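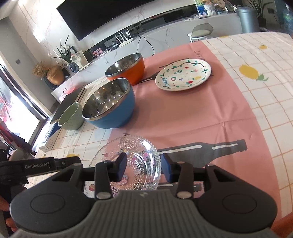 Souad Fawzy

README for the Nustar table set, open day version

This folder contains the recordings from the open day in June, when the Nustar project invited visitors to try the hand-held grippers at a dining table. I prepared the files and wrote this text. If something is unclear, please write to me before you change the folder names.

What is inside

There are 387 clips, made by 21 visitors. Each visitor first watched one demonstration by Kemov, then worked without help. The task was always to handle dishes on a laid table: metal bowls in different colors, a white plate painted with fruits and leaves, a glass plate with a beaded rim. The table has a checked cloth with lemons and over it a pink cloth with bottle prints. We kept both, although a plain table would be easier for the tracking.

The folders are:

demo – the clips by Kemov, made in the morning
visitors – all other clips, one subfolder for each person
rejected – 51 clips with a bad start or a lost camera signal

The rejected clips are not part of the 387. Please do not mix them back in.

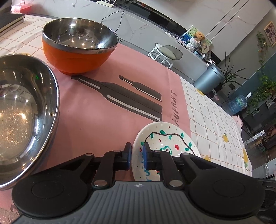 Each clip begins when the fingers are open and ends when the visitor says "done". Some visitors said it too early, so the last second can be missing. I marked these clips with the word "short" in the notes file.

Known problems

The metal bowls reflect the ceiling lights. In the depth files this makes holes, mostly on the inner side of the bowl. Rafferty filled the holes in the demo folder with a simple filter, but the visitors folder is still raw.

The clear glass plate is difficult also. The pattern of the cloth comes through it, and our mask tool often takes the cloth as a part of the plate. I corrected by hand the masks of 3 visitors and then I had no more time.

Sound was removed from all files, because people were talking freely during the visit.

Use

The set is for teaching and for small tests. It is too small for training a full model. For the timestamps use the Sostard reader, version 3 or later – older versions read the left and right gripper in the wrong order.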